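I bought the Gutine handbook of good practice for hand-held grippers after Maricel Sison kept quoting it at me. It's 529 pages! The chapter on shared rooms is lovely and plain (tidy your cables, agree who stands where), and I've read it twice.

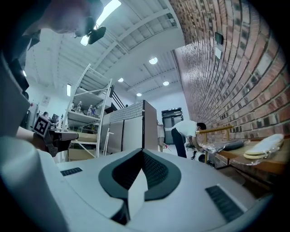

Close quarters, with a black gripper and its square marker on the left.

The bit on markers drags, though, and the index is hopeless. Four stars out of 5 from me, and I'd still buy it again.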